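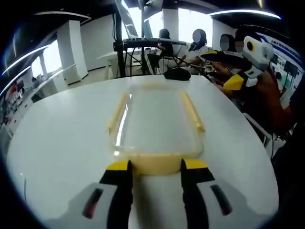 Randi Granström asks whether two operators may record at the same table, and whether the people at the desks behind it count as being in the work area. Both points come up often enough that they now open this page.

Handheld Gripper Work: Questions on the Tornen Practice Rules
Last revised September 2022

Can two operators work at one table?
Yes, if each has a separate task object and the fingertips stay at least 351 mm apart. Agree on who moves first before either tool is picked up. If the paths have to cross, one operator stops with the fingers open and waits.

Are people in the background part of the work area?
No. The work area is the tabletop plus 66 cm on every side. Anyone outside that line may stay seated and carry on. They still need to have signed the room notice, and faces are blurred before any file leaves the site.

Do other objects have to come off the table?
Only if they lie within reach of the planned motion. Small items near the far edge may stay, provided they are entered in the session sheet under "static objects" and are not moved until the session closes.

What applies to clear containers?
Section 9. Transparent trays and lids are allowed, but glare makes the edges hard to locate in the recording. Approach from a side with a colored or opaque rim where there is one. Hold the fingers still for two seconds in front of the rim, then close. Do not tape over the clear part to make it easier to see.

Is daylight permitted?
Yes. Blinds may be open or closed – either is fine, but the setting does not change within a session. Overhead lights stay on in both cases.

How many takes go into one session?
The limit is 158, and almost 66 is normal for a new operator. Failed grasps are kept and marked F. They are not deleted and not repeated under the same number.

Which tools do the rules cover?
Any two-finger handheld gripper with a lens mounted on the housing. The Bivine and Vader mounts have separate calibration sheets. A tool that has been dropped is recalibrated before use, even if the lens shows no damage.

Who can grant an exception?
Alper Akgül, or Kauko Väisänen in his absence. Requests go in writing and name the section concerned. Verbal exceptions granted before January have expired.

Where do I report a mistake in a session sheet?
Write to Barış Gündoğdu with the session number. Leave the original entry readable – strike it through once and add your initials.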